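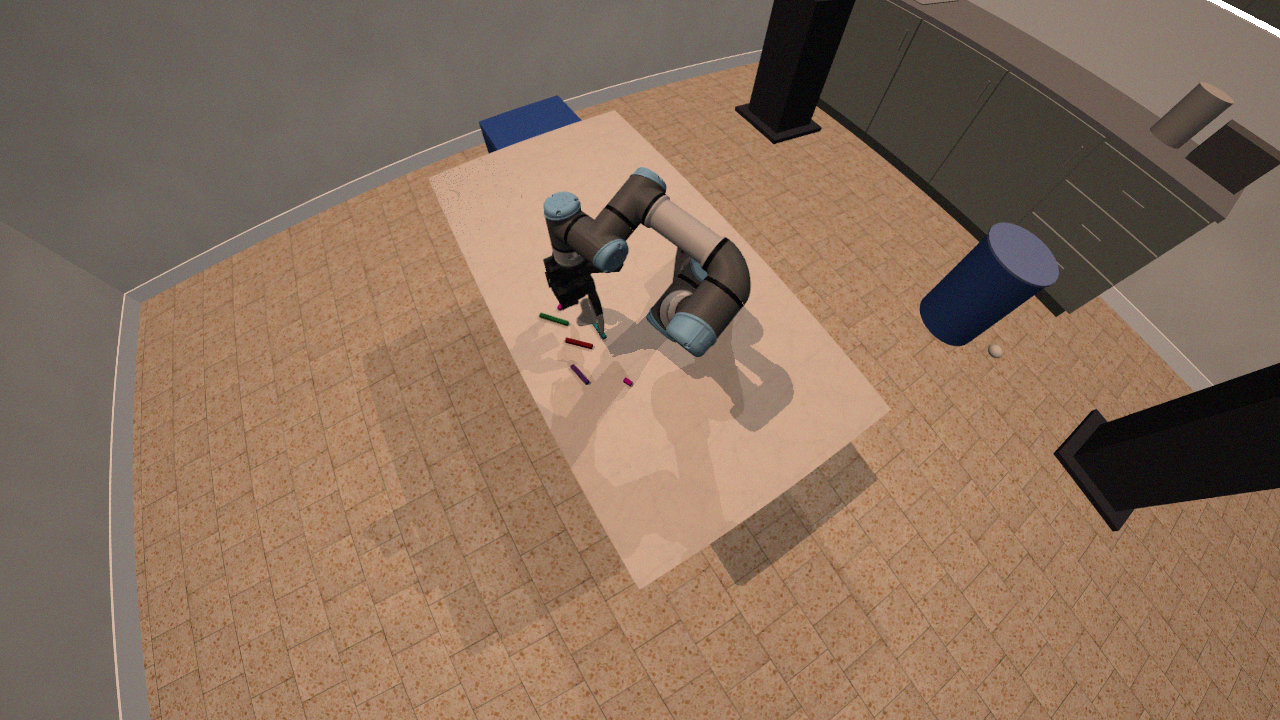

Hot water temperature settings after the October changeover

The storage water heaters in the Clakico building were switched to the winter schedule in October. The setpoint is now 140 degrees at the tank, with a mixing valve bringing delivery down to 120 degrees at the taps. Recirculation runs from 5:30 a.m. to 8 p.m. Outside those hours, expect a longer wait at fixtures on the upper floors.

The old recirculation pump ran all day and night. Its replacement, a Miltero unit with a timer and a return-line sensor, stops when the return water reaches 110 degrees. Metered use for the first month on the new pump was 129 kWh, against 399 kWh for the month before. Part of that drop comes from the shorter schedule, and the two effects have not been separated.

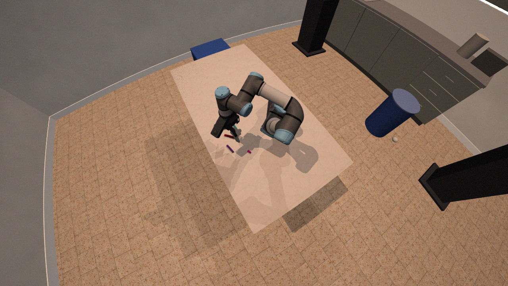
Building Services, Plant and Utilities Team

Three items remain open. The check valve on the east riser leaks back slightly, so cold water reaches the hot line when a mop sink faucet is left on with its hose shut off. Please close both handles after use. The expansion tank is due for a pressure check. Pipe insulation in the basement corridor is missing at the elbows and will be fitted when the next order arrives.

Total gas use for the heaters last season was 1,707 therms. The target for this season is lower, but no figure will be set until the mixing valve has been through a full cold month. Tanks will be flushed one at a time, starting with the north tank, and service should continue without a break.

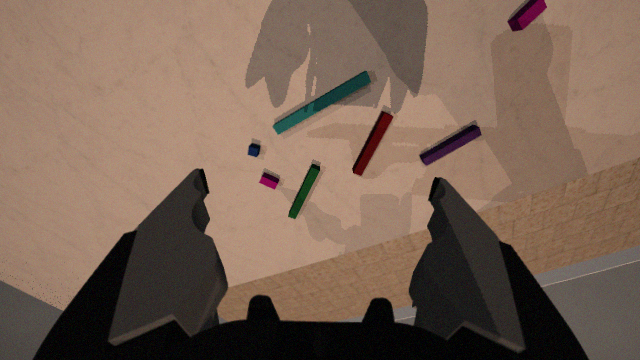
Amr Lamrani wrote in to ask whether the recirculation hours could start at 5 a.m., as the early shift finds the third-floor showers lukewarm until nearly six. The timer can be set in 15-minute steps, and a 5 a.m. start will be tried for two weeks. Return temperatures will be logged during the trial. Send readings or complaints to Zixuan Luo, with the floor, the fixture and the time of day.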